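Ezekiel Kincaid has a habit of rubbing his own knee while he talks about other people's. He has been treating runners, roofers and retired schoolteachers at the Makowska clinic for 12 years, and when I dropped in to ask him why so many of us wake up with sore heels, he put the kettle on first and told me to take my shoes off, which I did, a bit embarrassed about my socks.

"Everyone says it's the first few steps in the morning," he said. "They swing their legs out of bed, stand up, and it's like treading on a tack. Then it eases off by breakfast, so they forget about it, and they go for a big walk after tea. And the next morning there it is again."

The culprit, most of the time, is the plantar fascia, the thick band that runs along the sole from the heel to the base of the toes. It tightens a little while you sleep, and when it's already irritated it doesn't care for being stretched in a hurry. Ezekiel sees a rush of it every March, when people who have spent the summer in thongs go back to hard-soled work shoes, and a second lot when the weather cools and they take up walking again with a new pair of joggers and a great deal of enthusiasm.

"I love the enthusiasm," he said, laughing. "I just wish they'd spread it over a few weeks." 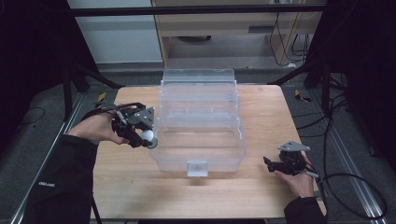

Dymphna Tierney told me she had put up with her heel for seven months before she rang the clinic, thinking it was simply what happened at her age, and that she'd been quite cross to learn how ordinary the exercises were. She had expected needles at the very least.

Ezekiel does start with the ordinary things. There's a calf stretch against the wall, held for a slow count and done before the shoes go on. Then a heel raise on the bottom step with a rolled towel under the toes, every second day, building up the load as the foot allows. He would like people to stop going barefoot on tiles for a while too, and this is the advice they argue with the most.

"I had a lovely bloke who gave it five days and came back to say I was a fraud," he said. "Five days! I told him a tendon hasn't even opened its mail in five days."

So how long does it take? He wouldn't be pinned down, and I did try. Some people are comfortable in a couple of months and others need most of a year, particularly if they stand all day for a living. If the heel is numb, swollen or hurting through the night, he wants it looked at sooner — that can be something else altogether.

I asked whether he had ever had it himself. He looked down at his own runners for a moment.

"Twice," he said. "And both times I skipped the stretches."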